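The Towel Problem: Folding Methods Compared Over One Semester
Project report, second draft
Submitted by Apolinar Montes, 14 Jan 2021

1. Why towels

Our group was asked in September to study an ordinary household task and find out what makes it slow. Sisodia wanted dishes. Konik wanted bed sheets, and was outvoted by everyone who has ever met a fitted sheet. We settled on folding towels, which all of us believed we already knew how to do.

2. Method

We compared two ways of folding. The first is the half-and-half fold, where you match corners, smooth, and repeat. The second is the thirds fold, which Pestau learned from an aunt and defends with some heat. Each folding began from what we called a standard crumple: the towel is picked up by the middle, held at shoulder height and dropped on the table. We did this 300 times, 31 of which had to be thrown out after we found that Konik had been dropping from chair height to save his arms.

The clock started when a hand touched the cloth and stopped when the folder said "done." We had a long argument over whether "done" should also require the towel to be folded.

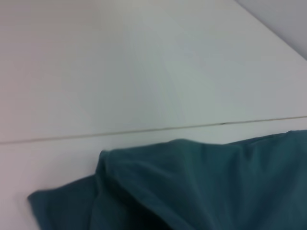

3. What slowed us down

Most of the time went into finding a corner. Once a person had two corners in hand, the rest was quick and nearly the same for both methods. Before that there was a lot of patting and turning over. A doubled edge feels very much like a real edge, and several of us pulled confidently on a fold and got a bigger crumple for our trouble. Sisodia's trick was to lift any loose flap first and follow its edge outward. It worked well enough that we all copied it by the third week, which probably ruined the comparison between folders.

4. Results

The thirds fold gave a neater stack and took longer. Pestau considers this a victory. The half-and-half fold was faster for everyone except Pestau.

5. Problems

We never agreed on a score for neatness. Proto, the spreadsheet we built for the timings, rounded everything to whole seconds until November, so the early numbers are blunt. We also used clean towels only, and folding a warm one straight from the dryer may be a different job. Next term's group is welcome to our notes and to the argument about "done."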